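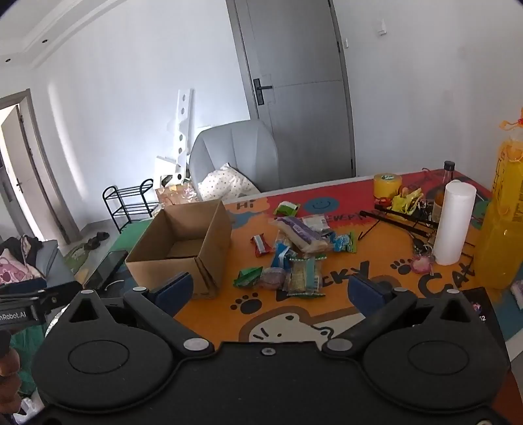 Fullico opens home packing programme for hand-taught robots

Gaststead, 11th January. Fullico, which supplies training recordings to makers of household and warehouse robots, has started a new programme of work on packing mixed groceries. The programme is called Itine. It will run for 5 months and is meant to produce 2000 hand-guided recordings of people putting packaged food into boxes.

All of the recording is done with hand-held grippers. The person doing the task holds the gripper, opens and closes its fingers and moves it over the table much as a robot arm would. There is no arm in the room. The movements are kept together with the view from the gripper and are later used to train a robot to do the same job.

Fullico has used remote control for most of its earlier work, with an operator steering an arm from a separate desk. The company will go on offering that service. For Itine it chose hand-held tools, as they can be taken into an ordinary living room in a bag and made ready before the kettle has boiled. Operators also get a better feel for how hard they are squeezing, and that matters with bread and cakes.

The first task in the programme is packing a cardboard box with snacks. The operator begins with the box open and empty and the food spread over the table. Wrapped bread, biscuits, sweet bars and small packets are used together, so that soft and stiff packaging turns up in the same recording. Other household things are left on the table beside the food, and the operator has to work without knocking them. 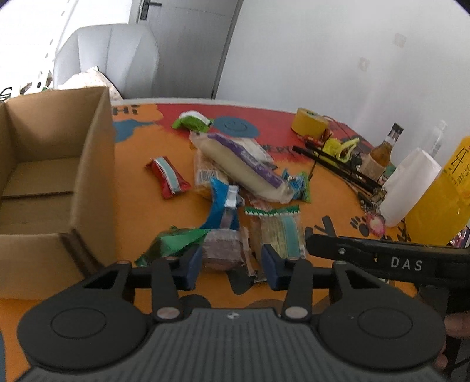 Operators work with either one gripper or two. With two, one hand can steady a flap or hold back a packet while the other lifts. Each operator goes through a practice period before any recording is kept, and the items are mixed up again between attempts so that the same movement is not simply repeated.

A trial of 308 recordings was finished before the programme opened. Most of the attempts thrown out in the trial were lost at the same point, when a thin wrapper slipped from the fingertips just above the box. The instructions to operators now ask for a slower lift and a grip nearer the middle of the packet. Attempts in which an item is dropped and picked up again will be kept and marked as such, as customers have asked for them.

Recording takes place in 4 homes in and near Gaststead. Patterned tablecloths, ordinary furniture and everyday clutter stay where they are.

Radonjić, which builds packing equipment for small grocers, is the first customer to sign up. It will use the recordings to train a two-armed machine and will test that machine on its own premises. Fullico will not take part in the tests.

Later tasks in the programme include unpacking a shopping bag and sorting packets by size. Work on unpacking is due to begin once the first batch of box recordings has been checked and delivered.

Notes to editors

Fullico is based in Gaststead and carries out recording by hand-held gripper and by remote control.

Itine recordings are supplied under licence. Firms that want to see a sample set should write to the Fullico press office, stating the type of gripper fitted to their machine.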